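Retail Payments, Unit 4: Chargebacks and Dispute Handling at the Merchant

Handout, revised 2 February 2019

Scope

The previous unit covered authorization and settlement. This unit covers what happens when a settled card sale is contested. Cash refunds and gift card balances are outside the unit. Bank transfers are taken up in Unit 6.

Terms

Issuer: the bank that gave the cardholder the card.
Acquirer: the bank or processor that handles the merchant's card sales.
Reason code: the label attached to a dispute that states its type.
Representment: the merchant's formal answer to a dispute, sent through the acquirer with evidence.
Retrieval request: a request for a copy of the sale record, made before any money is moved.

Sequence of a dispute

The cardholder contacts the issuer. The issuer reviews the claim, assigns a reason code and sends the dispute to the acquirer. The acquirer debits the merchant account for the disputed amount and usually adds a fee. The merchant then accepts the loss or files a representment. If the issuer rejects the representment, the case may go to a further round, in which the losing side normally pays an added charge.

Deadlines depend on the network, the reason code and the acquirer's own contract. In the case used for this unit, the acquirer, Brevurari, gives the merchant 9 days to respond. A late response is treated as acceptance.

Case: Prukance

Prukance is a prepared food chain that takes orders at the counter and through its website. It keeps sale records for 90 days. In April its head office received 187 disputes, more than 90 of them tied to online orders. 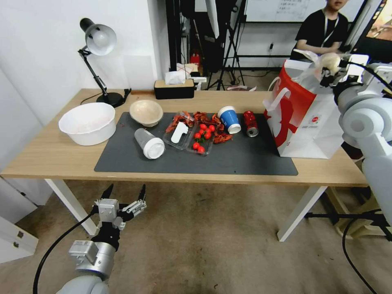
Bastos
Course Author, Retail Payments Series

The disputes fell into two main groups. In the first, the cardholder did not recognize the sale. The statement line showed the name of the parent company, Prondik, and the store name did not appear. In the second, the cardholder said that the order was incomplete or was never picked up. The chain had no pickup signature for online orders and could show only that a receipt had been printed.

Evidence by dispute type

Unrecognized sale: itemized receipt, store address, time of sale, and for online orders the account email and the result of the address check.
Goods not received: pickup log with time and name, or delivery confirmation.
Duplicate charge: both receipts, with separate order numbers.
Refund not processed: refund record, or the return policy as shown to the customer before payment.

Evidence that does not match the reason code is generally disregarded, even when it is accurate. A chip record proves that the card was present. It does not prove that the order was complete.

Cost of a dispute

Total cost = sale amount + dispute fee + staff time. The cost of the goods is already contained in the sale amount and should not be added again. For small tickets the fee alone can exceed the sale, and many merchants set a floor below which they do not respond. A floor lowers staff cost but leaves the dispute count unchanged, and acquirers monitor the count.

Exercises

1. Draft a statement line for Prukance that a cardholder would recognize. Include a phone number field.
2. List the records the chain would need in order to answer a claim of an incomplete online order.
3. A dispute arrives after the sale record has been deleted. State the merchant's options and the cost of each.

Submit exercises 1 and 2 before Unit 5. Exercise 3 will be worked in class.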